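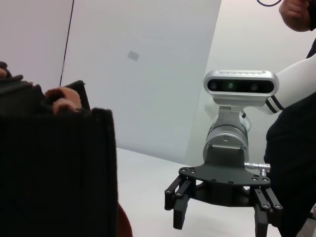

Gripper comparison, second afternoon

Search this diary... Go

Linkage fingers on the bench from 1:00 on. Lise Bélanger had labeled the two candidates Killer and Gill before I got in, and the names have stuck. Killer is the parallel linkage with the rectangular pads. Gill is the older Lallitz unit, single pivot, lighter by 82 grams.

Black pleated cloth as the test article. It is a poor choice for repeatability and a good one for finding faults. The pleats let a pad close on one layer or on several, and motor current does not distinguish the two cases well. Killer at low force dropped the cloth 34 times in 332 tries. Gill was worse, but I had its closing speed set too high for the first block, so I am not entering that number until it is rerun.

Depth from the wrist camera is noisy on black fabric at close range. Raising exposure helped a little. Areti Tsoukalas wants the filter changed in software. I would sooner move the camera back on the flange, and we left it there.

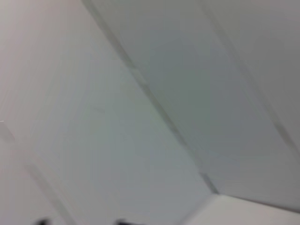 Focus on the small wrist camera is the other open item. Pale panels give it nothing to lock onto, and with the wrist tilted up it hunts. Brayden McIntyre suggests fixing the focus at fingertip distance and accepting blur past that. Agreed, to be tried tomorrow on both grippers.

Controller: loop delay steady on the Andstead box, no faults logged. Cable slack at the wrist still needs a proper clip — holding it by hand is no way to run 2000 cycles. Asked Lorne Arsenault for clips and two spare pivot bolts.

Rerun Gill first thing, slow close, same cloth.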